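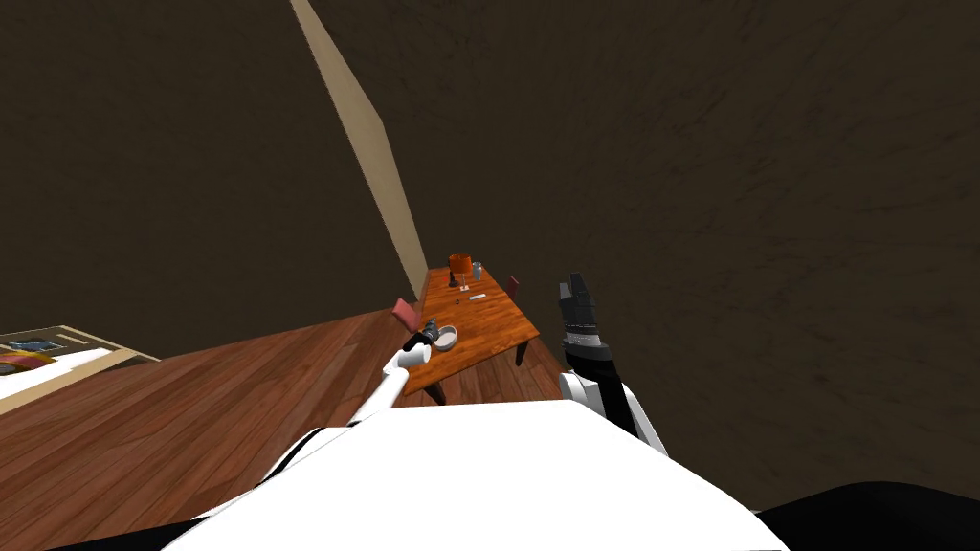 Unit 2: Service robots in customer-facing work

**Terms.** A *service robot* does useful tasks for people outside a factory line. A *social robot* also has to hold a person's attention through speech, gesture or gaze. Many products sold as the second type are used only as the first.

**Cost model.** Compare the robot with the labor hours it replaces, then add:

- setup and site mapping
- staff time for resets and charging
- software fees, usually billed monthly
- repair, including loan units

The Pimora hotel case is the one to work through. Its front desk unit logged 1853 guest requests in January. Of these, 1489 were closed without staff help and 166 were dropped by the guest. The remainder went to a person. Compute the handoff rate twice, with and without the dropped requests, and state which figure you would report to the owner.

**Acceptance.** Users judge a robot by the task first and its looks second. Slow replies lower ratings more than wrong replies do, up to a limit that differs by setting. Wijaya calls this the patience threshold; the Binthorpe reading uses "wait tolerance" for the same quantity.

**Reading.** Binthorpe, chapters 3 and 4. Skip the section on leasing.

**Due next session.** One page on the Favum contract: who pays when the unit is idle?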